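Lendisham Community Help > Days out and visits > Robots

Is the robot open day at Onik good for children, and what do they show?
Posted by preria_newcomer, 15/05/2026

Hello everybody. I am living in Lendisham since September and my neighbour gave me the visitor booklet for the Onik open day. I would like to bring my two children. Is it a real robot they show, or only a computer? And must I book? My English is still growing, so please excuse mistakes.

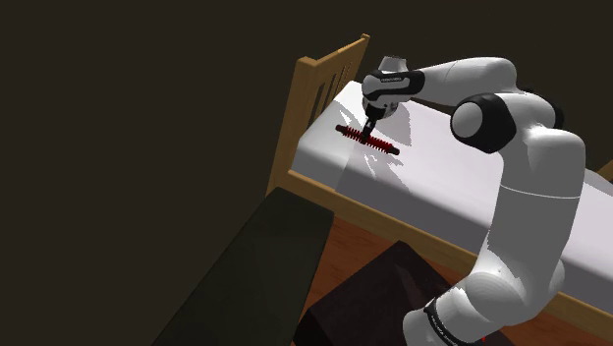

Onik Visitor Booklet, issue 5, p. 2

The picture on this page of the booklet is a simulated bedroom. The arm has its gripper on a red thing with coils in the middle, lying on the mattress. My son asks if he can try it himself.

hruby_hall_regular
Yes, bring them. We went last time. First they show the bedroom program on a big screen, and afterwards you walk to the Hrubý hall, where a real arm is moving small objects behind a barrier. In the computer part my daughter was allowed to choose the colour of the object. The talk is a little long for small ones. Booking is free, but you must do it on the Preria site. They had 1,079 visitors, so go early, and park behind the hall.

tramstop9
its fine. kids liked it, coffee was bad

garden_and_gears
I would add one thing to the first reply. Children under five cannot enter the Hrubý hall, but they can stay in the screen room with a parent. Please check this with the organizers before you travel, the rule may be changed this year.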